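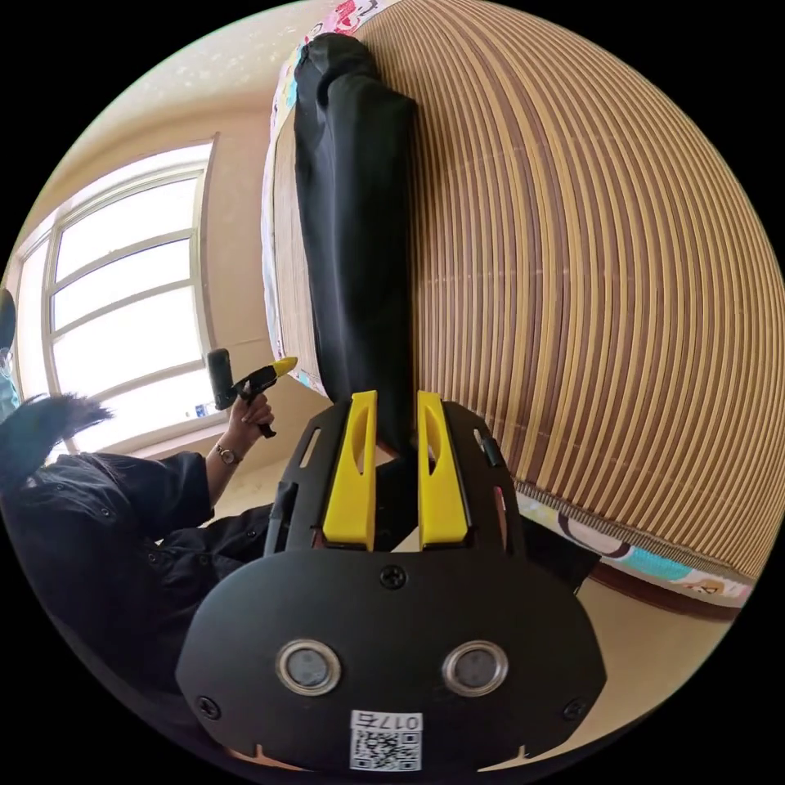

Ticket 884 / Category: Workplace automation / Hand tools, garment handling
Status: Open, waiting on site
Site: Nirkus
Opened by: Blagoje Kovačević
Priority: 3

Problem as reported
Soft garments are not being released cleanly at the end of a fold. Both fingers open, but the cloth stays on one of them and gets dragged back over the fold. It happens mostly with dark trousers and thin knits. Towels and pillowcases are fine. Folders are straightening the piece by hand and starting again, and those restarts are being logged as operator errors.

Setup
Black hand-held grippers with yellow fingers, used on beds with the slatted mat laid over the sheet. Session software is Runent, build 541. Shift targets come from Yurchenko.

Log

Thursday, 8:40 a.m.
Call with Blagoje. He asked that the error count be looked at along with the tool. Before November the folders worked with bare hands and were paid by the shift. Now each fold is recorded and the weekly sheet shows a restart rate per person. Two people have been spoken to about their rate. Both were assigned dark trousers that week.

9:15 a.m.
Asked site to wipe the inner curve of both fingers with a damp cloth and let them dry. Blagoje did this on 2 units. No change on the first. Second unit releases better but still catches on knits.

10:05 a.m.
Asked for the screws on the front plate to be checked. All tight. Finger gap looks the same on both units when closed.

10:50 a.m.
Had a folder open the fingers fully and wait a moment before lifting away. Trousers released on every try. She said the wait is easy enough but she can't hold the pace on the target sheet if she does it each time. Her wrist is also sore by the afternoon and she would like to switch hands, which the session setup does not currently allow.

11:30 a.m.
Checked Runent settings. Any re-grip on the same garment is counted as an operator restart. There is no code for a stuck release. This explains the jump in the weekly sheet.

1:20 p.m.
Passed to Elto for the finger surface. Passed to Yurchenko for the target on dark trousers and knits.

Workaround until fixed
Open fully, pause, lift straight up. Do not shake the cloth off. If it sticks, end the fold and write "stuck" in the notes field.

Still open
Separate code for stuck release in Runent.
Correction of the November restart rates for the two folders.
Left-hand option in session setup.
Replacement fingers from Elto, no ship date yet.

Blagoje to confirm whether the shift lead has been told to leave restart rates out of reviews for now.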